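Project report: Applying an inspection and clearance procedure to hand-held gripper tools

Prepared by: Irena Krajewska and Wendell Ridgeway
Supervisor: Dorothy Naylor
Submitted: February 27, 2025

## 1. Purpose

The Workneh project uses hand-held grippers to record tabletop handling tasks. The recordings are later used to train a fixed arm. When the project started, each operator prepared the tool in their own way, and there was no written rule for when a tool should be taken out of use. The aim of our work was to draft such a rule, apply it for one term and report what had to be changed.

The report covers three subjects: the state of the finger pads, the position of the fingers at the edge of a work surface, and the items allowed on the surface during a session. Electrical safety and data storage are covered by department rules and were left out.

## 2. Starting point

We had two documents to work from. The first was the department's general rule sheet for moving machinery, which assumes a powered machine behind a guard. Most of it does not apply to a tool closed by hand. The second was a one-page checklist written by Wayne Blackburn for an earlier project, Fondville. It asked the operator to confirm that the tool was "clean and complete" but did not say what either word meant.

Operators read the checklist differently. One treated any loose thread on a pad as a fault. Another accepted a pad until it came away from the bracket. Recordings made under the two readings could not be compared, as the contact surface was not in the same state.

## 3. Draft procedure

The draft has 23 clauses in 4 sections. The main clauses are given here in shortened form.

- **2.1** Both pads shall be inspected before the first recording and after every break.
- **2.3** A pad shall be graded A (edges intact), B (edges frayed, face complete) or C (face torn, or backing exposed).
- **2.4** Grade C pads shall be replaced. Grade B pads may be used if the grade is entered in the log.
- **2.6** Loose film, tape or thread standing above a pad shall be trimmed before recording.
- **3.1** The operator shall approach a panel edge with the fingers open and one finger on each side of the edge.
- **3.4** No part of the body shall be below the edge while the fingers close.
- **4.2** Items not named in the task sheet shall be moved out of reach of the fingers.
- **4.5** Pivots shall be checked for free movement and side play at the start of the day.
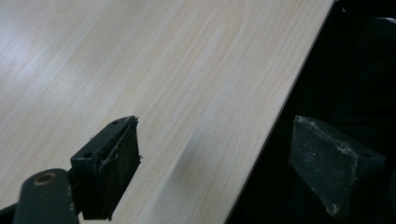
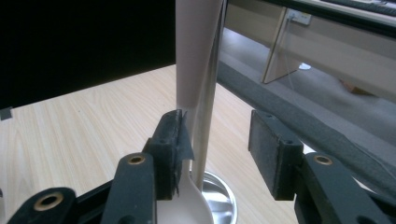

Grading the pads took more discussion than any other part of the procedure. Maureen Bunting and Wendell Ridgeway graded the same tools separately and disagreed mainly over the line between A and B. Fraying at the rim is easy to see, as on the left finger over the pale panel in the first picture, and both graders would give that edge a B. Dust is harder to place. The right finger in the same picture has pale debris along its top edge and specks over its face, and the draft had no clause for this. The second picture shows the condition that clause 2.6 is meant to catch: a thin dark flap standing up from the left pad and bending outwards. A flap of this kind can lie between the pad and a light object such as a spoon, and the grip is then made on the flap.

## 4. Application

The procedure was used for all recordings made at the Bristeo workshop during the term. The log contains 1163 entries, one for each recording. An entry gives the operator, the tool, the grade of each pad and any clause that was not met.

Three clauses account for most of the recorded departures:

1. Clause 2.1. Operators inspected the pads at the start but often left out the inspection after a break.
2. Clause 2.6. Loose material was noted and then left in place, usually for lack of a blade or scissors at the bench.
3. Clause 4.2. The words "out of reach" were read as "out of the way". Items remained on the surface close to the task object.

Departures from clause 3.1 were rare. Operators said that the open approach with one finger on each side was what they would do in any case. Clause 3.4 could not be checked from the recordings, and compliance rests on the operator's own entry.

## 5. Changes made

Version 3 of the procedure differs from the draft as follows.

- Clause 2.2 is new. Dust and debris shall be removed from both pads with a dry brush before grading. The pads are then graded in the cleaned state.
- Clause 2.6 now requires a pair of scissors to be kept with each tool.
- Clause 4.2 gives a distance of one hand's width, measured from the open fingers at their widest position.
- Clause 4.5 has been reworded. The draft did not say which pivots were meant. The new text refers to every bushing in the finger linkage, on both sides.

Clause 2.1 has not been reworded. The log form now has a separate box for the inspection after each break, and an entry with an empty box is returned to the operator.

## 6. Limits

All operators were students on the same course and had been trained by the same person. The grades are visual and depend on the light at the bench. We did not measure grip force, so no claim is made about how far a grade B pad differs from a grade A pad in use. The Zadadden group has asked for a copy of version 3 and will use it with a different pad material, for which the grades may need to be redefined.

The blank log form and the full text of all clauses are in Appendix A. Grading sheets from both graders are in Appendix B.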